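25 July 2024
Posted by Lu

Wrapping table, part two

I said in April that I would sort out the gift wrap properly, and it has taken me until now to do it. The first go got as far as throwing away the bent bows and putting everything else back in the cupboard.

This time I emptied the lot on to the white table, where the light is good. I decided to keep only what I would be happy to use on a present this year. Paper with more creases than pattern went in the recycling. Gift bags stayed if the handles were sound. I had 58 gift tags, which is more than I have relatives, and I kept the plain ones because they do for birthdays as well.

Ribbon is the slow part. I used to wind it round my hand and put it away in a loose bundle, and by the next birthday it was in knots. Now I cut a piece of card, put a notch in each end and wind the ribbon flat between the notches. Curling ribbon doesn't mind this. Wired ribbon does, so I leave that on its reel.
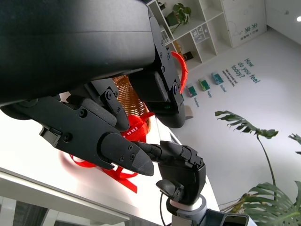
Red ribbon on the table, with the wicker basket behind.

The basket is staying. I looked at plastic boxes with lids in Banley and came home with none of them – they were either too short for the rolls or too deep to find anything in. Wicker does snag tissue paper, so I am going to line it with an old pillowcase. Bags will go in flat down one side and the ribbon cards will stand up along the other, with the tags in an envelope between them.

Rolls of paper won't fit, whatever I do. They are going upright in the corner of the wardrobe with an elastic band round each one. I have two good pairs of scissors and I am keeping one with the wrapping things – the other lives in the kitchen and can stay there.

Still to do: the sticky tape drawer, and the shelf of birthday cards.

Recent posts
Moving the spare room shelves
Status of the airing cupboard
A wet Sunday in Drutine
What to do with odd buttons

This site uses cookies to remember your settings. By carrying on reading you agree to this.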